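The **Vullard G2** is a hand-held parallel gripper used to record manipulation tasks for training robot arms. It has two black fingers driven by a trigger in the handle, a camera mounted above the fingers, and a replaceable ribbed pad on the inner face of each finger. It is normally used in pairs, one for each hand. This article covers the setup, routine care and repair of the unit.

## Background

Vullard introduced the G2 as a successor to the G1, which had a fixed camera and bonded rubber tips. Worn tips on the G1 could not be changed by the user, and the whole finger had to be sent back. The G2 uses screwed fingers and slide-in pads. The finger plate was developed with Bognár, a maker of small linear guides, and the same plate is used on the company's Skukia arm, so that fingers can be moved from the hand-held unit to the robot.

## Construction

The fingers run on a single linear rail inside the housing. A toothed belt links them so that both move the same distance from the center line. Finger position is read by a magnetic encoder at the rear of the rail. Each finger weighs 17 grams without its pad.

The camera looks forward and slightly down, and both fingertips remain in its view when open or closed. Its bracket has two slots for tilt adjustment.

## Setup

A new or repaired unit is set up in the following order:

1. Fit the pads with the ribs running across the finger.
2. Tighten the finger screws in alternating turns.
3. Close the fingers fully and store the closed position.
4. Open the fingers fully and store the open position.
5. Check that both fingertips appear level in the camera view.
6. Pair the left and right units and compare their clocks.

If the fingertips are not level, the camera bracket is loosened and turned. Bending a finger to correct the view damages the rail. The open and closed positions must be stored again whenever a finger or the belt is changed.

## Routine care

Pads are wiped with a damp cloth at the end of each session. Alcohol hardens the pad material and is not recommended. The rail is cleaned with a dry brush and given one drop of light oil after every 10 hours of use. More oil than this tends to creep onto the encoder magnet and collect dust.

The belt is replaced at 4000 cycles on units with the original tensioner. Units with serial numbers above 249 have a spring tensioner, and their belts are changed only when play can be felt at the fingertips.

## Working check

After service, the pair is tried on ordinary household objects before it goes back into use. The maintenance guide calls for a mix of thin, round and flat items laid loosely together, as these show up uneven grip more quickly than a test block.
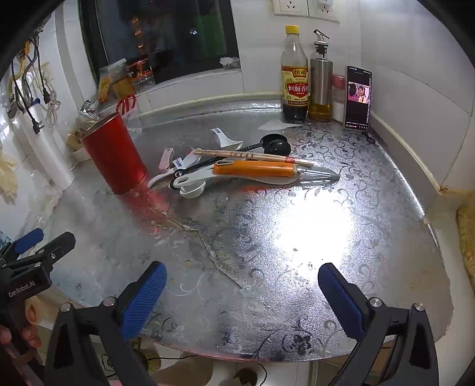

Pad wear is judged during this check with the fingers held wide open, so that the inner faces can be inspected. On fingers with blue ribbed pads, such as those over the counter, the ribs should stand out clearly along the face. Wooden chopsticks are a hard test for worn pads because they roll, while a ladle handle shows whether the two fingers close evenly. A shiny work surface, like the clear printed sheet under the utensils, can throw a bright glare spot into the camera, and exposure is best locked before recording.

## Common faults

**Uneven closing.** Usually caused by a belt that has jumped a tooth. The housing is opened, the belt lifted off, and both fingers pushed to the center before it is refitted.

**Drifting zero.** The encoder magnet has come loose. It is glued back with a small amount of epoxy and left overnight.

**Pad creep.** The pad slides toward the tip under load. New pads cure this in most cases; if the slot itself is worn, the finger is replaced.

**Loose finger screws.** Low-strength thread locker is used. Stronger grades can strip the heads on removal.

## Related equipment

The Gila dock charges two units and stores their recordings. It also holds the closed-position gauge used in step 3 of the setup.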